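Heltow Serving Tray, Large: Review After Two Months on the Counter

I bought the large Heltow tray in March to replace a plastic one that had warped in the dishwasher. I wanted something that could carry breakfast for two out to the porch and then stay on the counter the rest of the day without looking like it was waiting to be put away. I paid full price at the Mangundap store and got no discount for writing this.

Size and weight

The tray is big. Measure your counter before ordering, and measure the cabinet too if you plan to store it. Mine does not fit flat in any cabinet I own, so it lives out. It takes two dinner plates side by side with room for glasses. Empty, it is heavier than I expected, and loaded with a full teapot it is a two-handed job. There are no cutout handles. You lift it by the rim, and on a slick counter you have to slide one end over the edge to get your fingers under it.

Finish

The wood is a warm brown with the grain running horizontally as it sits on my counter. The corners are rounded and mine came smooth all over, with no rough spots along the inside of the rim. A straight groove crosses the tray near one end and sets off a narrow strip. The leaflet says nothing about what the strip is for. I put spoons and napkins there. Crumbs collect in the groove and a damp cloth will not get them out, so I use an old toothbrush.

Cleaning

Hand wash only. I wipe it down and stand it on its side to dry. Coffee left for an hour did not leave a mark. Beet juice did, and it took 11 days of normal wiping to fade. I oiled the tray once with Tromeo board oil and it soaked in overnight.

In the kitchen

My counter is pale marble and already carries a toaster, a toaster oven, a coffee maker and a row of containers against the backsplash. The tray takes up most of what was left in the middle. On busy mornings I build the whole breakfast on it and carry it out. When I need to roll dough, it has to go somewhere else, and that is usually the top of the refrigerator.
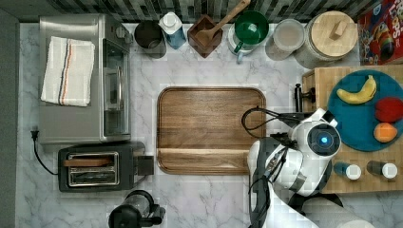 The large Heltow on my counter, with the containers behind it.

Compared with the Zornville

My sister has the Zornville tray, which is lighter and has real handles. It is easier to carry up stairs. The rim is lower, though, and cups slide more. For carrying food between floors I would pick the Zornville. For one level and a big counter, I prefer this one.

Rating: 4 out of 5. I took one point off for the lack of handles.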